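Cloth sorting: mixing in "recovery" demos - went from 41 to 68 percent and I'm a bit giddy
Forum > Manipulation > Imitation Learning

kettleblack
Posted Sat 18 August

OK so I've been sitting on this for a week because I wanted to rerun it before saying anything, and the rerun held up, so here goes!

Background for anyone who missed my February thread: multi-arm tabletop setup, job is to take cloths out of a messy pile, fold them and get them into a tray. I trained on 2,000 teleoperated episodes, all of them clean. Smooth grabs, tidy folds, I was really proud of that set. The policy looked lovely until the first bad grasp and then it just hovered over the pile like it had forgotten why it came into the room.

What I changed: I kept the total at 2,000 episodes but swapped a quarter of the clean ones for recovery episodes. The operator starts from a bad spot (cloth pinched by one layer, half a fold hanging over the tray wall, two cloths grabbed together) and fixes it. Same network, same training steps, same seeds. The idea comes from the Hetard write-up, I only made it smaller and cheaper.

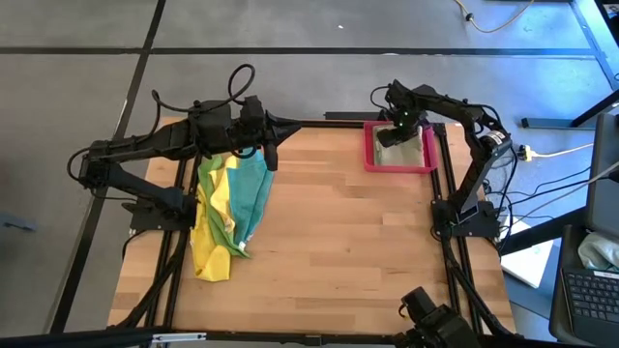
The pile is where nearly all the gain came from. With separate cloths laid flat the two policies are so close I wouldn't bet lunch on either. With a crumpled pile the old one finished 41 percent of trials and the new one finished 68. And it regrasps! It picks up two things, puts them down, shuffles over a little and tries again. I may have cheered at a towel.

Happy to post the config if people want it.

moth_and_gear
Nice result, and thanks for keeping the episode count fixed, so many people skip that. How did you decide which bad spots to start from? If you picked the failures you'd already seen in testing, you're sort of training on the test.

kettleblack
Fair question. I picked them from a batch of rollouts I did before the evaluation piles were set, so no overlap in the piles themselves. But yes, the kinds of failure are the same kinds. I don't see a way around that, since those are the failures the thing has.

Skesia_fan
This matches what we get with the Skesia controller. Recovery data is worth far more per hour than clean data. We stopped collecting clean episodes completely.

drywall_dave
Going to disagree with both of you a little. I tried 100 percent recovery data last winter and the arm learned to make mistakes so it could fix them. It would pinch a corner badly, let go, then do it right. Every single time. Looked like a nervous habit. Your demos have to start somewhere bad and if you don't cut the recording carefully, the slip into the bad state ends up in there as something to copy.

Skesia_fan
We cut ours by hand so that hasn't come up.

drywall_dave
By hand, fine. Try getting three operators to agree on where the mistake ends.

kettleblack
Ha, OK, that's a really good point and I should have put it in the first post. My recovery episodes start recording after the bad state is set up by hand. Operator arranges the mess, steps back, hits record. So the slip is never in the data. It is slower to collect, no question.

moth_and_gear
That's basically the Kozłowski protocol then, minus the relabeling.

kettleblack
Oh, I hadn't made that connection! Going to reread it tonight.

plainweave
How many trials per condition? 41 to 68 sounds big but if it's twenty runs each I'm not getting out of my chair.

kettleblack
100 per policy on piles, order shuffled so I wasn't running all the old ones on a Monday and all the new ones after coffee. One person scored all of it (me), and I did know which policy was running. So, blind scoring is on the list.

plainweave
100 is decent. Knowing which one is running is a real problem though, "finished" is a squishy word with cloth. What counts as folded?

kettleblack
Everything inside the tray walls, at least one fold you can see, nothing draped over the side. I saved video of every run, so if anybody wants to score a batch without the labels I would love that. Seriously.

plainweave
Send me a batch. I'll be mean.

gru_bench
Did the same swap on the Grondau benchmark task (small towels only, no mixed pile) and got to 82 percent, but my baseline was already in the high seventies. So I'm with the OP that the benefit shows up when stuff is tangled. On easy layouts I'd spend the operator time on something else.

drywall_dave
That I can agree with. What fraction did you use?

gru_bench
A tenth. Haven't tried more.

kettleblack
Ooh, a tenth getting anything at all is great news, my operators will be thrilled. I'll run 10 percent and 50 percent next with the piles unchanged and put the numbers in this thread. Config goes up tonight, videos to plainweave tomorrow morning.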